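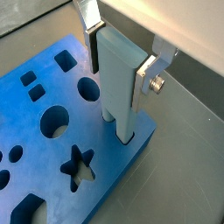
클랜던(Clandon) 키트 얘기부터 바로. 인사 길게 하지 말 것, 앞 순서 분명히 밀림. 그립소프(Grivthorpe)에서 파는 삽입 작업 평가 키트고, 우리가 빌려서 써봤고, 오늘은 살 만한지 아닌지 얘기. 화면은 켜둔 채로 시작. 다들 그리퍼부터 볼 텐데 눈을 블록 아래쪽으로 내려달라고 할 것. 네모난 다리는 파란 폼 보드 구멍에 들어가 있고 왼쪽에 짧은 원통 핀은 아직 폼 위에 떠 있음. 그림자까지 살짝 보임. 이 상태를 "들어갔다"고 칠 거냐 말 거냐. 손 들어보라고 하기. 의견 갈리면 그대로 두고 넘어감. 오늘 얘기의 절반이 이거임.

(물 마시기. 마이크 확인.)

누구 들으라고 하는 얘기인지

로봇 팔은 이미 있고, 그리퍼도 있고, 손목 카메라까지 달았는데 "그래서 이게 얼마나 잘하는 건데?"라는 질문에 답 못하는 팀. 우리가 딱 그랬음. 작년까지 평가라는 게 책상 위에 있는 아무 부품이나 집어보고 "오늘은 좀 되네" 하는 수준. 웃어도 됨. 앞줄에 비슷한 분들 있을 것.

팔을 아직 안 산 팀은 이 키트 살 이유 없음. 미리 말해주기. 나중에 질문으로 나오면 시간 아까움.

키트에 뭐가 오나

폼 보드, 블록 세트, 판정 소프트웨어, 종이로 된 절차서. 그리고 지원 서비스. 로봇은 안 옴, 그리퍼도 안 옴. 홍보 페이지만 보면 다 오는 줄 알기 쉬운데 안 옴. 샤자드 잔주아(Shahzad Janjua) 씨가 그립소프 쪽 담당인데 이 부분 페이지 문구 고친다고 했음. 고쳤는지는 확인 못함.

보드 얘기 조금. 둥근 구멍, 타원, 별, 아치, 모서리 둥근 네모. 애들 장난감 같다는 말 꼭 나옴. 맞음, 생긴 건 그럼. 근데 모양이 다르면 요구하는 게 달라짐. 원은 회전 방향을 신경 안 써도 되고, 별은 각도가 틀어지면 바로 걸림. 아치는 앞뒤를 알아야 됨. 정책 하나가 원은 잘 넣는데 별에서 무너진다, 그러면 위치는 잘 찾고 회전을 못 잡는다는 뜻으로 읽기 시작할 수 있음. 확정은 아니고 시작점. 이 말 너무 세게 하지 않기.

다리랑 핀이 같이 달린 블록은 따로 설명. 모양이 하나가 아니니까 한쪽이 들어갔다고 끝이 아님. 길이도 다름. 화면에서 보면 네모 다리가 더 아래까지 내려가 있음. 먼저 들어간 쪽이 블록을 잡아주면서 동시에 방향을 묶어버림. 그 뒤에 각도 고치려면 폼 벽을 밀어야 하고, 폼은 밀리고, 밀린 폼이 다시 돌아오고. 힘 센서 값 보면 여기서 제일 지저분함.

왜 폼인가

처음엔 나도 불만. 금속 보드면 치수가 딱 나오는데. 아니발 카르와마카(Aníbal Carhuamaca)는 처음부터 폼 찬성. 이유는 단순. 잘못 내려가도 그리퍼가 안 망가짐. 학습 초기 정책은 진짜로 막 내리꽂음. 금속 보드였으면 우리 손가락 몇 번은 갈았을 것.

단점도 말하기:
폼은 봐줌. 조금 틀어져도 억지로 들어감. 그러니까 이 키트 점수가 높다고 금속 부품 조립이 된다는 소리 아님. 구멍 가장자리가 닳음. 닳으면 더 쉬워짐. 점수가 오르는데 정책이 좋아진 건지 구멍이 헐거워진 건지 모름. 이거 우리 실제로 당함. 뒤에서 다시.

손가락 얘기

질문 많이 나올 부분. 우리 손가락은 알루미늄이고 왼쪽에만 검은 고무 패드. 오른쪽은 꺾인 브래킷의 평평한 판이 블록에 바로 닿음. 클랜던 절차서에는 "양쪽 접촉면 재질을 기록할 것"이라고만 돼 있고 뭘 쓰라는 말은 없음. 이건 장점이자 단점. 아무 그리퍼나 써도 되지만 다른 팀 점수랑 비교하려면 기록을 꼼꼼히 봐야 됨. 기록 안 한 팀 점수는 그냥 안 믿는 게 나음.

고무 쪽은 마찰이 크고 맨 금속 쪽은 작고. 블록이 아래에서 걸리면 잡은 채로 기울 수 있음. 손목 카메라로 그 기울기를 볼 수 있느냐가 문제인데, 카메라가 가까우니까 블록은 잘 보임. 핀 밑이 얼마나 떠 있는지는 어려움. 화면에서도 그림자 보고 판단하는 거지 높이를 바로 읽는 게 아님. 조명 바뀌면 그림자도 바뀜. 조명 조건 기록하라는 칸은 절차서에 있음, 이건 칭찬.

어떻게 써봤나

기간은 2주. 길지 않음. 장기 내구성 얘기는 못 함, 물어보면 못 한다고 답하기.

시도 횟수 총 1,000회. 모양별로 나눠서. 시작 위치는 소프트웨어가 무작위로 뽑아줌. 이 기능 좋았음. 사람이 뽑으면 자꾸 쉬운 데로 감. 나도 그랬음.

한 묶음 돌리고 나면 사람이 가서 블록을 원래 자리에 돌려놔야 됨. 자동 복귀 없음. 이게 제일 큰 불만. 밤새 못 돌림. 프랜신 케네디(Francine Kennedy)가 돌려놓기 동작을 따로 짜서 붙였는데 그 동작이 또 실패하면 멈춤. 결국 낮에만 돌림.

설치 시간은 20분. 그립소프 자료에는 훨씬 빠르게 나오는데 그건 로봇 좌표 보정이 이미 끝난 경우. 보정 포함하면 20분이 맞음. 두 번째부턴 빨라짐. 보드를 테이블에 고정하는 방법이 따로 안 나와 있음! 우린 양면테이프. 폼 바닥이라 잘 떨어지고, 떨어지면 보드가 미세하게 돌고, 그러면 그날 점수 통째로 버림. 고정 틀 하나만 넣어주면 될 일인데 옵션에도 없음.

판정 소프트웨어

여기서 처음 질문으로 돌아가기. 다리만 들어간 상태.

기본 설정은 블록 윗면 높이로 판정함. 기준보다 내려가면 성공. 그러니까 다리만 걸치고 있으면 실패로 나옴, 이건 괜찮음. 문제는 기준 높이를 사용자가 바꿀 수 있다는 것. 느슨하게 잡으면 핀이 구멍 가장자리를 누르고 있는 것도 성공으로 나옴. 폼이 눌리니까. 우리 첫 묶음이 그렇게 나왔고 좋아하다가 영상 돌려보고 다 취소함. 분위기 안 좋았음.

엄격 모드라는 게 메뉴 깊은 데 있음. 놓고 나서 손가락을 벌린 다음 다시 높이를 재는 방식. 이걸 기본으로 해야 한다고 잔주아 씨한테 메일 보냄. 답은 "검토하겠습니다". 그 뒤로는 아직.

부분 점수 기능은 추천. 다리 들어감, 핀 맞음, 끝까지 내려감, 놓음. 단계별로 따로 표시. 이게 있으면 어디서 막히는지 보임. 우리 정책은 다리 들어간 다음에서 제일 많이 막혔음. 성공률 하나만 봤으면 몰랐을 것.

로그 형식은 평범한 표 파일. 열어보기 쉬움. 다만 시간 기준이 로봇 쪽이랑 안 맞아서 우리가 맞췄음. 시간 동기화 설명은 절차서 맨 뒤 부록에 있음, 왜 거기 있는지 모르겠음.

(여기까지 왔는데 시간 없으면 다음 꼭지 건너뛰고 가격으로.)

구멍 닳는 문제

약속한 얘기. 후반 묶음으로 갈수록 성공이 늘었음. 정책은 그대로. 가중치 안 건드림. 처음엔 조명 탓인가 했고, 다음엔 보정 탓인가 했고. 카르와마카가 새 보드를 꺼내서 같은 정책으로 돌렸더니 다시 떨어짐. 그제서야 알았음.

그래서 권하는 방법. 비교할 정책들은 번갈아 돌릴 것. A 다 돌리고 B 다 돌리면 B가 득 봄. 묶음마다 순서를 섞고, 보드 교체한 시점을 로그에 적고. 자주 쓰는 구멍만 먼저 닳으니까 모양별 사용량도 따로 봐야 됨. 소프트웨어가 세어주면 좋겠는데 안 세어줌. 이것도 메일에 썼음.

보드 표면 가루 얘기 나오면: 우리는 매 묶음 끝에 붓으로 털었음. 효과 있는지 측정은 안 함. 그냥 습관.

가격

키트가 290만 원. 여분 보드는 별도. 지원 서비스는 첫 해 포함, 그 뒤엔 따로 계약.

비싼가? 폼 덩어리 값으로 보면 비쌈. 직접 파면 싸게 됨, 우리도 해봤음. 근데 직접 판 보드는 우리끼리만 비교됨. 절차서랑 판정 도구가 같이 오고 다른 팀이랑 같은 치수를 쓴다는 데 돈을 내는 거라고 봄. 그게 필요 없으면 직접 파세요. 진심.

프리젠(Friesen) 서비스랑 비교해달라는 요청 사전에 있었음. 프리젠은 물건을 안 팜. 정책을 보내면 자기네 로봇으로 돌려서 결과를 보내줌. 편하긴 함. 그런데 우리 그리퍼, 우리 손가락, 우리 카메라 위치가 아님. 모델 자체를 비교하고 싶으면 프리젠이 낫고, 지금 내 작업대에 있는 장비가 쓸 만한지 알고 싶으면 클랜던. 둘 다 쓸 예산 있으면 부럽습니다. 여기서 한 번 웃고.

프리젠은 직접 써본 건 아니고 콜린 푸아리에(Colleen Poirier)가 쓰고 정리해준 메모 보고 하는 말. 꼭 밝힐 것. 결과 받는 데 얼마나 걸렸냐는 질문은 콜린한테 넘기기, 오늘 와 있음.

지원은 어땠나

질문 메일 답은 빠른 편. 친절함. 기술적인 답은 가에탕 로스(Gaétan Ross) 씨한테 넘어간 다음부터 쓸 만했음. 처음 받는 답은 절차서 복사해서 붙인 것. 문의할 때 로그 파일이랑 영상 같이 보내면 바로 기술 쪽으로 넘어감. 이 팁 적어가시라고.

블록 하나가 모서리 쪽이 깨져서 왔는데 교환 요청하니까 그냥 새걸 보내줌. 깨진 건 돌려보내지 말라고. 이건 좋았음.

한국어 절차서는 없음. 영어판도 문장이 좀 이상함. 그림이 적음. "삽입 축을 확보한 뒤 접근"이라는 문장 우리 팀에서 다 다르게 읽음. 물어보니까 구멍 바로 위에서 멈췄다가 내려가라는 뜻이었음. 그렇게 쓰면 되잖아요.

살까 말까

우리는 샀음. 빌린 거 돌려주고 새로 주문. 3월에 여분 보드까지 추가할 생각. 조건은 엄격 모드 켜고, 손가락 재질 적고, 보드 교체 기록하고. 이거 안 할 거면 점수 내봐야 의미 없음.

브루르놀라노(Brurnolano) 쪽 작업대에 하나 더 놓자는 얘기 있는데 아직 안 정해짐. 공개 자리니까 길게 얘기하지 않기. 질문 나오면 "논의 중".

안 사는 게 나은 경우도 읽어주기. 금속 부품의 빡빡한 끼워맞춤이 목표인 팀. 밤새 무인으로 돌려야 하는 팀. 흡착 그리퍼만 쓰는 팀은 좀 애매함, 윗면이 평평해도 모서리가 둥글려 있어서 잡히는 면이 생각보다 좁음. 우린 흡착으로는 안 해봤으니까 장담 못함.

예상 질문

힘 제어 꼭 필요한가. 없어도 돌아는 감. 다리랑 핀 같이 있는 블록에서는 있는 게 훨씬 편함. 위치 제어만 쓰면 걸렸을 때 계속 누름. 폼이 참아주긴 하는데 보드 수명 깎임.

카메라 하나로 되나. 손목 하나로 돌렸음. 내려가는 동안 손가락하고 블록이 구멍을 가리는 구간 있음. 보드 옆에서 보는 고정 카메라를 더하면 핀 높이는 더 잘 보일 것 같은데 시험은 못 함. 누가 해보고 알려주시면 좋겠음.

보드 색은 상관있나. 파란 보드가 진회색 테이블 위에서는 잘 구분됨. 테이블이 파란 계열이면 모름. 블록은 옅은 회청색이라 보드랑 섞여 보일 걱정은 덜했음.

테이블 긁힘. 우리 테이블에도 옅은 줄 많음. 반사가 생기면 인식이 흔들리기도 해서 매트 깔아볼까 했는데 높이가 바뀌니까 보정 다시 해야 됨. 귀찮아서 안 함.

데이터 공개하나. 로그는 공개 가능, 영상은 내부 확인 중. 날짜 약속하지 말 것!!

학습용으로 써도 되나. 쓸 수는 있음. 근데 그 보드로 배우고 그 보드로 시험보면 뭘 잰 건지 모르게 됨. 모양 몇 개는 빼두고 평가에만 쓰는 걸 권함. 우린 별을 빼뒀음. 결과는 나쁨. 나쁜 결과도 슬라이드에 넣어뒀으니 물어보면 보여주기.

나머지 메모

발표 파일 뒤에 단계별 점수 표 있음. 글씨 작으니까 읽지 말고 "파일로 드릴게요" 하고 넘길것.
엄격 모드 메뉴 위치 캡쳐한 거 프랜신한테 받기. 아직 못 받음.
잔주아 씨 객석에 있을 수도 있음. 그래도 고정 틀 얘기는 그대로 함.
처음에 손 들었던 분들한테 다시 물어보기. 다리만 들어간 거, 지금도 성공이라고 보시는지. 그리고 바로 질문 받기.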